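第6回 手首カメラで「つかめたか」を判定する

みなさん、こんにちは。前回の宿題、お疲れさまでした。提出されたコードをひとつずつ読ませてもらいましたが、指の開き幅だけで把持の成否を決めている人がずいぶん多くて、ああ、私も最初はそうだったなあと懐かしくなりました。硬い積み木が相手なら、それでまず困らないのです。今回は、相手がやわらかくなったとたんにその方法がどう頼りなくなるか、そして手首のカメラの画像をどう足していけばよいかを、ゆっくり見ていくことにします。

6.1 開き幅だけでは足りないわけ

グリッパに閉じる指令を出して、目標の幅より手前で指が止まったら「何か挟まっている」、最後まで閉じきったら「空振り」。これがいちばん素朴な判定です。演習用ライブラリZokuraの is_holding() も、中身をのぞいてみるとこれだけしかしていません(一度ソースを開いてみてくださいね。短いので、お茶を飲みながら読めます)。

ところが紙や布は、挟めば挟むほどつぶれます。薄い紙を一枚だけつまんだときの幅は、空振りのときの幅とほとんど区別がつきません。では力のほうを見ればよいかというと、モータ電流から推定した力には摩擦のぶんが混ざっていて、小さい値のところはあまり信用できないのです。研究室でCileoというログ閲覧ツールを使って把持の記録774件を見直したことがありますが、判定が人の目と食い違ったものは、やわらかい物のところに固まっていました。件数の多い少ないよりも、この偏りのほうを覚えておいてください。しきい値をいくら丁寧に調整しても、そもそも測っている量に差が出ていなければ、どうにもなりません。

6.2 手首カメラから見えるもの

そこで画像です。手首のカメラにはありがたい性質があって、指とカメラの位置関係が機構で決まっているため、指の写る場所をだいたい予想できます。腕がどこを向いていても、見るべき領域はほぼ同じです。机の上を見下ろす固定カメラのように、毎回「手先はどこかな」と探すところから始めなくて済むわけですね。

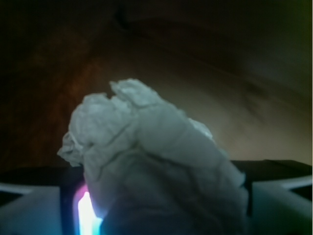

図6-1 手首カメラの画像。左右の指の間に白いティッシュペーパーが保持されている。

判定プログラムを書く前に、まずは自分の目で図をよく眺めてみましょう。紙は左右の指に挟まれてくしゃくしゃになっていて、輪郭もずいぶん不規則です。上のほうは二つの丸い山に分かれ、左には薄い切れ端まで飛び出しています。形のテンプレートを用意して照合しよう、という考えはここであきらめたほうがよさそうです。次につかんだときには、きっとまた違う形になるでしょうから。

明るさはどうでしょう。「白い紙だから明るい画素を数えればいい」と思った人、よい着眼です。ただ、同じ紙でも上の面は淡い灰白色、下の半分は青みがかった灰色で、下端の中央あたりはかなり暗く沈んでいます。しかも指のほうも薄い青灰色ですから、紙の影になったところと色が近い。さらに左下には、指と紙の間に白く飛んだ縦の光があります。単純にしきい値で切れば、この光は真っ先に「紙」として拾われてしまいます。光の縁には桃色と水色がついているので、彩度も一緒に見れば縁の部分は外せますが、芯は真っ白ですから、彩度だけでは取りきれません。

いっぽうで、助けになる手がかりもあります。背景は暗くてぼけており、紙のほうはしわまでくっきりしています。つまり、局所的な細かさ(エッジの強さや輝度の分散)が、前景と背景とではっきり違うのです。この回では、色を主役から降ろして、この細かさを主役に据えることにします。

6.3 判定の手順

処理の流れは次のようになります。

(1) 物をつかんでいない状態の画像から指のマスクを作り、指の画素を除外する。指の開き幅に応じてマスクをずらすこと。
(2) 指の間とその上側に注目領域を置く。
(3) 輝度が飽和している画素を除外する。縁のにじみも一緒に落とすため、マスクを少し膨張させておく。
(4) 残った画素について、小窓ごとに輝度の分散を計算する。
(5) 分散の大きい画素をつなげ、最大の連結領域の面積をスコアとする。
(6) スコアと開き幅を合わせて、「保持」「空」「不明」のどれかを返す。

(5)の面積のしきい値は、配布コードでは1,429画素にしてあります。これは演習室の解像度とレンズに合わせて決めた値で、ほかの環境にそのまま持っていっても意味がありません。毎年、この数字をレポートに大事そうに書き写してくれる人がいるのですが、書いてほしいのは数字そのものより、みなさんがどうやって自分の値を決めたか、その過程のほうです。

(6)の「不明」を省かないでください。二択にしてしまうと、迷ったときにも必ずどちらかに倒れ、上位の動作計画はそれを確信として受け取ります。「不明」が返れば、手首を少し回してもう一枚撮る、といった手が打てます。状態遷移の書き方は第4回の資料を見直しておいてください。

6.4 一枚の画像で言えること、言えないこと

もう一つだけ、しつこいようですが書かせてください。一枚の画像から言えるのは、その瞬間に指の間に物があるということまでです。このあと持ち上げて運んでも落ちないかどうかは、一枚からは分かりません。滑りを調べたければ、時間をおいた複数の画像で、指に対する紙の位置がずれていくかどうかを見る必要があります。動作中は、閉じた直後、持ち上げた直後、置く直前の少なくとも三か所で判定を呼ぶようにしておきましょう。

画像と関節角の時刻合わせにも気を配ってください。Abdella形式のログでは画像のほうが少し遅れて記録されるので、素直に同じ行を読むと、古い画像に新しい開き幅を組み合わせることになります。すると(1)のマスクがずれ、指の縁の強いエッジがまるごと「紙」に数えられます。スコアが妙に高いときは、アルゴリズムを疑う前に、まず時刻を疑ってみてください。私はこれで丸二日つぶしました。

6.5 演習

配布した画像は94枚です。保持と空の両方が入っていますが、ラベルはつけていません。まずは自分で目を通してラベルをつけ、迷った画像には「不明」と書いて、迷った理由を一言添えてください。そのうえで6.3の手順を実装し、開き幅だけの判定と比べた表を作ります。間違えた画像を二、三枚選んで、どの段階でつまずいたのか、途中のマスクも貼って説明してもらえると、読むほうもたいへん助かります。

余力のある人は、(4)の分散を別の量に取り替えてみてください。学習済みのネットワークを使ってもかまいませんが、その場合も飽和画素の扱いをどうしたかは必ず書くこと。提出は次回の講義の前日まで、質問はいつでもどうぞ。途中で動かなくなったコードを抱えて来てくれるのも大歓迎です。

担当:Zoi Xenos/Stunidthorpe ロボットソフトウェア講義資料 2020年9月27日版 お問い合わせは担当教員まで ページの先頭へ戻る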